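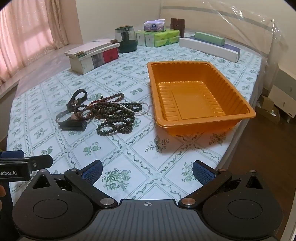 Beads and the orange tray, on the bed in the spare room.

Umoler bead stringing kit: my verdict
By Clotilde Lebrun
July
Print this page | E-mail to a friend

Search reviews Go

I've been restringing old necklaces since the spring, mostly bits I pick up at the Thursday market in Callham, and I finally treated myself to the Umoler kit. It was £54, so not cheap! You get thread, needles, crimps, two sorts of pliers and a little reamer for cleaning out the holes.

The thread is lovely, soft and strong, and it knots without fuzzing up. The needles are a bit bendy for my liking (I ruined one on the first evening) but there are plenty. The small pliers are a joy. The big ones pinch my palm and I've gone back to my old pair from Cherkaoui.

My one real grumble is the crimps, which split if you squeeze even slightly too hard. Behrouz Kazemi at the Flalside bead shop sells better ones by the bag. Four stars from me, and I'd buy the thread again tomorrow.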